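Falleck data collection FAQ

Updated Tue 14 January. Short answers, written between sessions. If yours isn't covered, post in the Pillcombe channel.

What is Falleck?

A study of how well robot policies learn bedroom chores from people using hand-held grippers. Folding, stacking, putting away. No robot in the loop while we collect. The robot only shows up at evaluation.

Why hand-held and not teleop?

Speed, mostly. Teleop on soft stuff is slow and people get tired, then the data gets sloppy. With grippers in your own hands you move close to how you'd normally move. The catch: your hands can do things the arm can't. More on that further down.

One gripper or two?

2 for anything quilted, padded or bigger than a pillowcase. Single-gripper takes are OK for socks, washcloths etc. but tag them as single. Don't mix in one take.

Why real bedrooms?

The first policy, Jumel, was trained on a lab table with a plain gray cloth. Fine on the table. Put it in front of a patterned sheet and it went for the print. Kept closing on nothing. So now we want busy sheets, daylight from windows, pillows, blankets left where they are. Don't tidy the background. Don't swap the sheet for a plain one.

What counts as a start?

Item on the bed, both grippers up, nothing gripped yet. Hold still for a beat, then go. Takes that begin with the item already in the jaws get dropped by the filter, sorry.

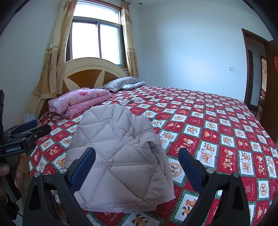

Elmarie Mokgethi
Collection lead, Falleck

Why so many jackets?

Worst item for us by far. A down jacket changes shape everytime you touch it, and the edge you want to grab is often under a puffy bit. Towels were pretty much solved early on. Jackets weren't. If you only have time for one item, do a jacket.

Where do I grab it?

Wherever you like, but show the wrist camera the edge first. Come in from above, fingers open, edge between the pads. Then close. If you slide in blind from the side the policy has nothing to learn from, it just sees fabric.

Can I use my free fingers to smooth things?

No. Grippers only from start to end. Smoothing with the flat side of a gripper finger is allowed, the arm can copy that. A bare palm it can't.

I dropped it. Restart?

Keep going. Pick it back up and finish. Recoveries are useful, we found that out the hard way: the version trained on clean takes only would drop a sleeve and then sit there. Restart only if the item ends up on the floor.

How fast should I go?

Slower than folding your own laundry, faster than you think. If the view is a blur when you play it back, too fast.

How do you track the grippers?

From the camera on each one, plus the motion sensor. Needs things in the room to lock onto, so headboards, door frames, curtains all help. Blank white wall filling the whole view = tracking lost. Very bright windows can hurt too, try not to point straight at one for long.

How much data is enough?

We planned on 2,000 takes for the first release. Past a certain point more takes in the same room did very little. A new room did a lot. So please move rooms before you do another batch in the same one.

So what's the result so far?

Mussa, the current policy, trained on home takes only, handles towels and pillowcases in rooms it hasn't seen. Jackets: it gets the first fold most times, second fold is shaky. It no longer chases the sheet pattern, and we think that's down to the background variety but we havent run the ablation yet. Planned for July.

What does it still get wrong?

Zippers. Thin linings. Anything close in color to what it's lying on. Also it lets go too early on thick folds, probably becuase people do, then let the weight finish the job.

Will you release the takes?

Yes, after review. Faces, mail and screens get blurred. You can pull your own room out any time before release, just give us the session name.

Where do I upload?

Pillcombe uploader, same login as the sign-up form. Leave both grippers docked until the light goes steady. Label the item, the room and whether it was single or double.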